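Recording the refill task

Part of the Umden guide to hand-glove recording. You need the tracking gloves, the blue tray or box and a set of pen refills.

1. Fit both gloves and do up the straps. Run the cables back past your wrists and check that you can reach the far refills without a tug.
2. Spread the refills over the table at mixed angles. Leave some close together — the model needs to learn those too.
3. Hold both hands above the table for 2 seconds, then start.

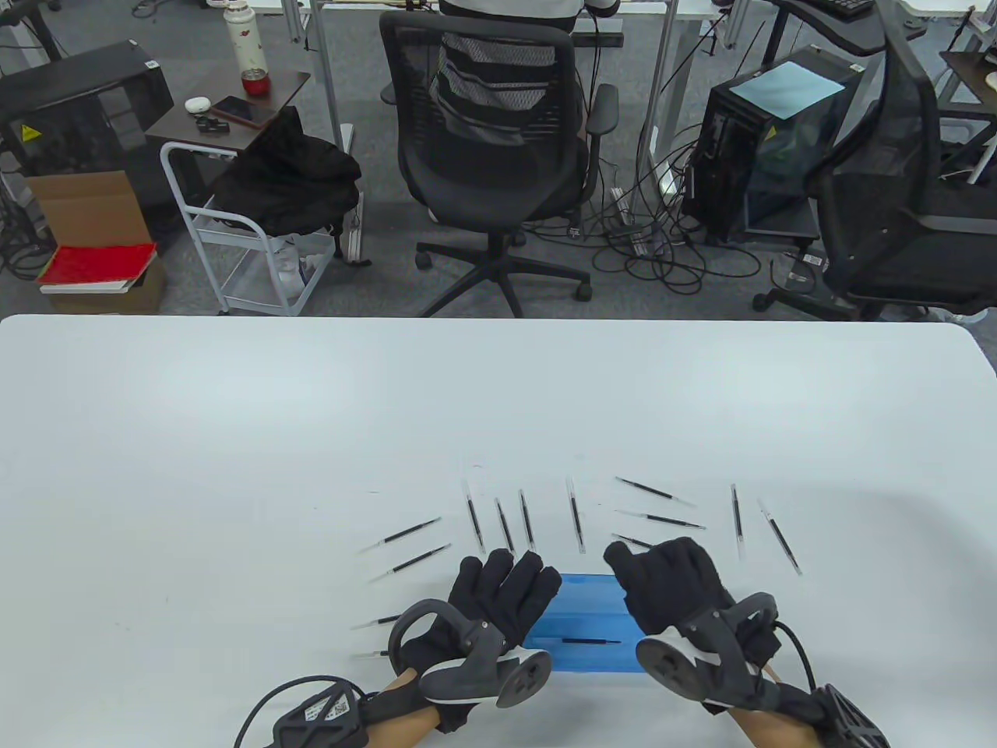
Pick up one refill at a time and lay it in the container. Use whichever hand is closer. If you drop one, pick it up again and keep recording. Fumbles are useful as long as you finish the job.

Keep your head steady and your hands in view of the head camera. Steady the container with your free hand if it slides, and take a break after 3 runs.

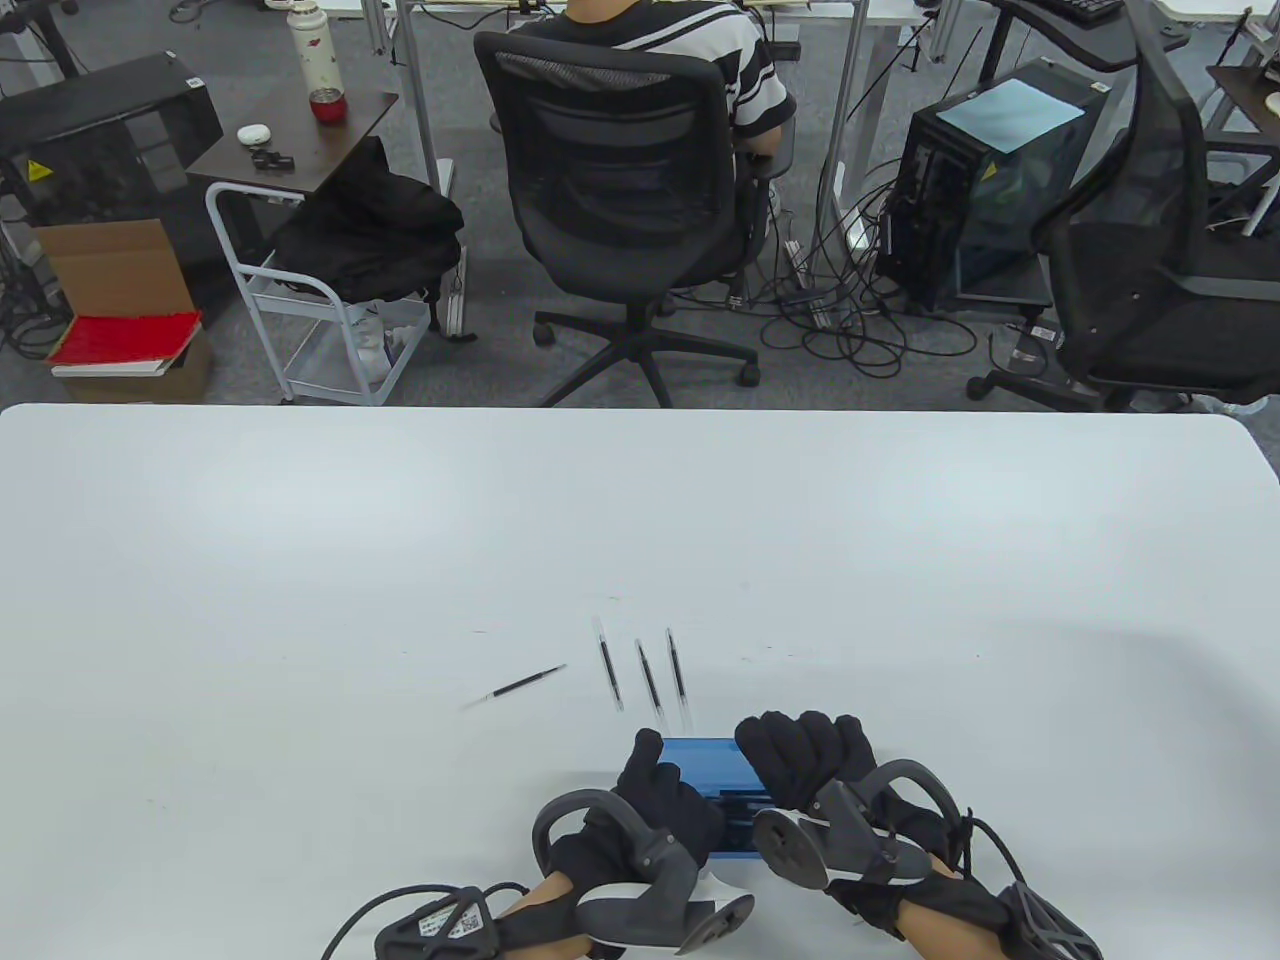

Saving and labelling

Name each run with the task and your operator code, then upload it to the Pramanik folder. Mark a run as failed only if tracking drops out. The current set holds 2,662 runs, so check the last number before you add yours.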